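Workshop and office shelving: questions we get asked, and what we'd say if you rang

Grener sells shelving, workbenches and drawer units to small workshops, schools and offices. The answers below were put together by Yu-na Seol and Rostislav Charvát, who between them take most of the calls. Neither is fond of brochures, ours included.

What does "heavy duty" mean?

Very little. We've seen the words on shelves that bow under a row of lever arch files and on shelves you could park a ute on. Ask for the load per shelf in kilograms, and ask whether it's for a load spread evenly. If the seller can't answer both, walk away. That goes for us as well.

So what load should I be looking for?

Paper is heavier than people think. Boxed hardware is worse. For an archive room our standard Brataler bay is plenty. For castings, gearboxes, dies or tins of fasteners, look at the Matoušek range, which carries 800 kg per bay when bolted to a sound wall and loaded evenly. Stick all of that in the middle of the top shelf and the figure no longer applies.

Is powder coating better than paint?

Usually, but don't pay extra for the word. A good coating over badly cleaned steel will lift at the first scratch, and you can't tell from a catalogue how well the steel was cleaned. Look at the inside corners and underneath the shelf lips on a floor sample. If the colour's thin there, it was rushed.

Do I need drawers or shelves for small parts?

Drawers, nearly always. Shelves full of little tubs look organised for a month and then turn into an archaeological dig. Shallow drawers with dividers cost more per litre of storage and you'll grumble about the price, but you'll find what you put in them. 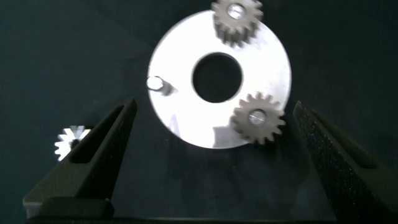

The dividers are sold separately, and yes, we think that's a bit cheeky too. We argued about it with the factory and lost. Order them at the same time as the cabinet so you only pay freight once.

Can I mix Brataler and Matoušek bays in one run?

You can stand them side by side. You can't share an upright between them, whatever a salesman at another outfit may have told you. The slots are spaced differently. Dalibor Hrubý in our warehouse has been sent photos of shelves hung across both with cable ties, and he'd like it to stop.

Will it really go together without tools?

The Brataler will, if you count a rubber mallet as not being a tool. The Matoušek needs two people, a socket set and a level floor. The instructions claim 40 minutes a bay. We'd allow double that for the first one.

My floor isn't level. Does that matter?

Yes. Adjustable feet take up 8 mm and no more. Past that you're packing with steel shims or fixing the floor. Cardboard squashes and timber offcuts split. A leaning bay full of stock is the one thing on this page we'd lose sleep over.

Do I have to anchor it to the wall?

If it's taller than it is sensible to push against, yes. We get told that a full bay is too heavy to tip. Full bays get unloaded from the bottom by people who don't like ladders, and then they're top-heavy. Brackets come with every bay. Wall fixings don't, as we have no idea what your wall is made of.

How good are the locks?

Good enough to keep honest people honest. A cam lock on a sheet metal door will slow down a determined thief by around a minute. If you're storing anything you'd claim insurance on, talk to your insurer about what they'll accept before you buy from anybody. Keys are numbered, so write the number down somewhere other than inside the cabinet.

What about fire-rated cabinets?

We don't sell them. We do sell a yellow cabinet. The yellow is a colour.

How long is delivery?

Stocked colours leave our Cuvdale depot each Wednesday. The driver brings it to the kerb, and the kerb is where his job ends. If you need it carried up stairs, say so when you order and we'll quote for it. Special colours take as long as they take; we've stopped publishing a number, having been wrong too often.

Is the lifetime warranty worth anything?

There isn't one. We took it off the site in May. It excluded overloading, moisture, forklifts and "unusual use", and once you'd read all that there wasn't much left to claim on. What we offer now is plain: if a weld fails or a shelf arrives bent, we replace it. If a forklift has been through it, we'll sell you another upright.

Should I just buy second-hand?

Quite possibly. Old steel shelving is often thicker than the new stuff. Check the uprights for twist, count the clips, and find out whether anyone still makes the clips. Juraj Krajčí on our spares desk can sometimes match an older Brataler clip if you send him one in the post. He can't do it from a description over the phone.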